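Small boxes, shallow bowls: sorting the odds and ends

By Noémi Hajdu

Most homes hold a category of object that belongs to no particular room. Spare clips, offcuts of card, single-use containers kept for a second use, short strips of plastic. Halima Danladi measured hers before she sorted it. The contents of one hall drawer came to 93 items and took up less than a third of the drawer's volume. The rest was air and tangled cord.

Danladi runs Clustudier, a two-person practice that plans storage for small flats. Her method starts on a tabletop, with everything out of the drawer and a few containers placed along the far edge. The near side stays free for handling. A dark surface is preferred, as pale and translucent items show up against it and are less often missed.

Containers come from whatever the household already owns. Bowls suit items that are picked out by hand, and a depth of 42 mm is enough for most of them. Boxes suit anything that will be stacked or put on a shelf. A flat board serves as a holding area for pieces that have not yet been assigned. 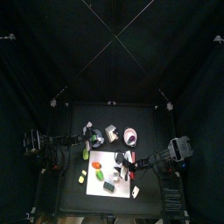
Light-blue bowl, white board and small red pieces on a dark tabletop.
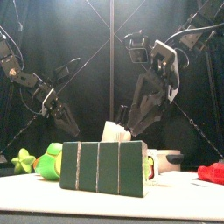 Should small items be sorted by colour or by use?

Use is the better basis for anything handled weekly. Colour works for craft stock and for sets of matching parts, where the items do the same job and differ only in appearance. Mixing the two systems in one drawer tends to fail within a month.

The order of work matters more than the containers. Danladi sorts the largest items first, which clears the table quickly and shows how much space the small ones need. Paper goods come next. They crush easily and should not go under anything heavier than themselves. Thin strips and flat pieces are left until last and stored on edge – laid flat, they slide beneath everything else.

Barnabás Deák, who fits out kitchens in Cabrera, takes a stricter line on capacity. He fills a box to 10 mm below the rim and no further, so that a lid can be added later without re-sorting. He also advises against opaque boxes for mixed contents unless they are labelled on the short side, the one that faces out when the box is shelved.

Labels need not be elaborate. A single word in pencil on masking tape will last a year in a dry cupboard and can be peeled off when the contents change. Danladi checks hers each May and replaces any that have lifted at the corners.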